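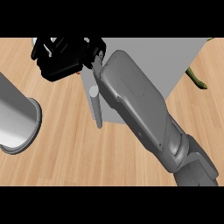

Budget questions I get a lot

Do I need to buy the arm first?
No! I ran mine in simulation for 2 months before I spent a cent on hardware. Simulated arms don't need shipping, and you can swap grippers all afternoon.

So what did you end up paying?
My gripper was $1,133 from Fornport, plus $80 for the mounting plate (which I forgot to budget for – twice).

How much should I set aside for extras?
I keep $1,000 back for cables, spare fingers and a decent table. Mikkel Mogensen at Dalsgaard thinks that's stingy, and he may be right.

Can I lease?
Sometimes. Ask for the service terms in writing, and check who pays return freight.

When are you ordering the second arm?
September, if the quote holds.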